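Print this post | E-mail this post

Can a machine do the chores yet?

Every July I go back over the list of jobs in my house and ask which ones a machine could take off my hands. I have done this long enough that I keep it in a notebook. The list barely changes. Floors: yes. Dishes: half, if you count a dishwasher that I load and unload. Laundry: the washing part only. Beds, cushions, blankets, curtains, clothes left lying where they fell: no.

The floors got done in my house for 300 dollars, which is what I paid for a Trerkero vacuum. It has one job and a flat surface to do it on. It still eats a sock now and then, and I still have to pick things up before it starts. So the machine does the vacuuming and I do the tidying — and the tidying was always the longer part.

Last month I went to the open day at Dristwood, where they put together garden furniture. They have an arm on the packing line called Paiva. It takes a flat box off one belt and sets it down on another, and it did this the whole time I stood there, without a break. The woman at the rail told me it moves 1,090 boxes on a normal shift. Then the line switched over to seat pads in thin plastic bags, and they turned Paiva off and two people came over and did it by hand.

A box has corners. It is the same shape when you pick it up as when you put it down. A seat pad folds in the middle, slides in its bag, and hangs differently depending on where you grab it. My house is mostly seat pads, if you see what I mean.

Bedrooms are the worst of it. A quilt, a blanket, a mat and a cushion are four soft things that need four different ways of holding them, and they are usually on top of each other.

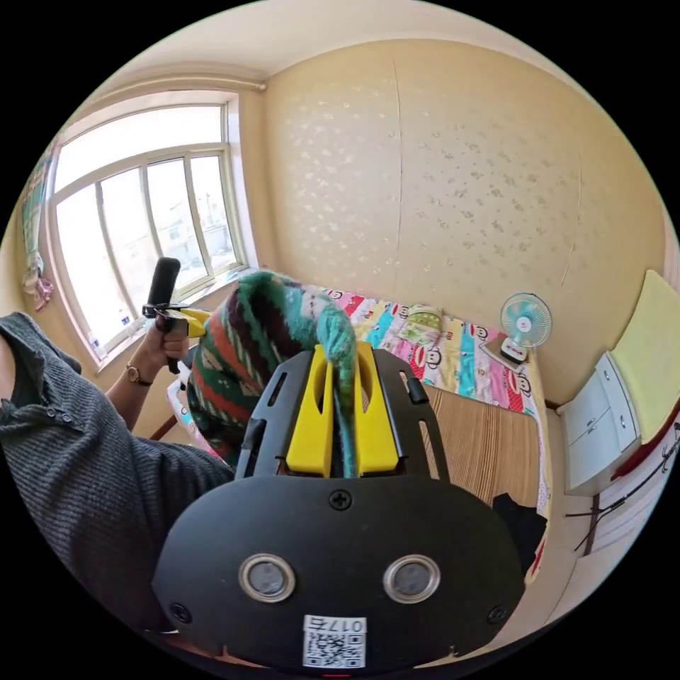

Knitted things are harder again. They stretch, and a loose stitch can catch on nearly anything. I timed myself making my own bed and putting the cushions back, and it took 58 seconds. I didn't think about it once. I have watched plenty of clips of machines folding a towel, and I always check the corner of the video to see how much it has been sped up.

There is a home robot called Widow that a neighbor down the street has put a deposit on. The deposit was 2,000 dollars and the delivery date has moved twice. The brochure says it will "help with bedding." I would like to know what "help" covers before I spend that kind of money.

For now the notebook stays as it was, with floors ticked and beds not ticked. I did add a line for windows, with a question mark next to it.

Print this post | E-mail this post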